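I have been thinking about doughnuts for most of the past fortnight, and I'm going to make you all think about them too.

It started with the planning for our little morning tea stall in May. Last year we did slices and scones, everything laid out on cake plates under tea towels, and it was lovely, but people kept lifting the tea towels to see what was underneath (fair enough!) and by ten o'clock there was icing on every single one. So this year I want proper display cases, and I want colour, and I want doughnuts.

## The colour question

I've been testing glazes at home and I am completely hooked. My base is just icing sugar and a splash of milk, about as thick as pouring custard, and then you can take it anywhere. Raspberry gives you a deep pink that goes properly red with a bit of gel colour. Passionfruit is my favourite to eat, but it comes out a bit wan, so I add a drop of yellow. Blackcurrant is gorgeous and stains everything, including my good chopping board and one sleeve of a cardigan I was rather fond of.

Chocolate is the one I worried about least and it took the most goes. The first batch set dull and patchy. I'd been letting it cool too long before dipping, and once I went back to warm glaze with a little golden syrup stirred through, I got that shine you want from a shop window. I made 300 grams of it and ran out before the tray was finished, so double that if you're doing more than a dozen.

Then toppings! I chopped the nuts by hand because the food processor turns them to sand. Sprinkles need to go on while the glaze is still wet, one doughnut at a time, or they bounce straight off and you'll be finding them in the grout until Christmas. For drizzle I snip the tiniest corner off a freezer bag and go fast. Slow drizzle wobbles.

## Boats, liners and lids

Imogen Parsons, who ran the cake table for years before I took over, lent me her notebook, and on page 77 there's a whole list headed "things that stick to other things". Doughnuts are at the top, underlined. Her fix is to give every one its own paper boat with a liner in it, so you pick up the boat and never touch the glaze. I love this. It also means you can have a really loud sprinkly one right beside a glossy plain one without them swapping toppings.

The lids matter just as much. I'd been looking at the flat lift-off kind, but then you need somewhere to put the lid down while you serve, and on a small table there isn't anywhere. Hinged ones that fold back are so much nicer. Clear, curved, a handle along the edge, done. Add a plain black tray in front for serving and the colours really sing.
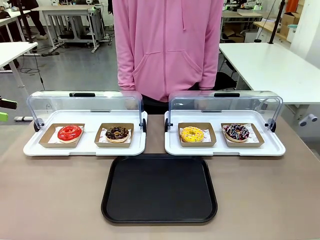
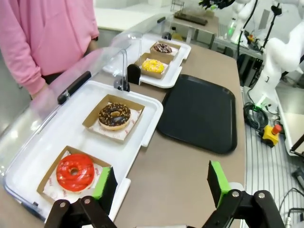 I'm sold on two cases side by side, with the glazes mixed up between them. My first thought was to sort everything by flavour, all the chocolate together and so on, but a row of brown doughnuts looks like a row of brown doughnuts. Put a bright yellow next to a dark one and suddenly you want both.

Still to sort out: whether I make the dough the night before (I think yes, slow rise in the fridge), what to charge, and how to write the labels so they don't curl. I'm also tempted by a maple glaze with a pinch of salt, which my sister reckons will be the first to sell out. She's had three of the test ones, so she may be biased.

If you've got a good lemon glaze that stays sharp once it sets, please leave it in the comments. Mine keeps going flat and sugary, and I've got half a bag of lemons left to play with this weekend.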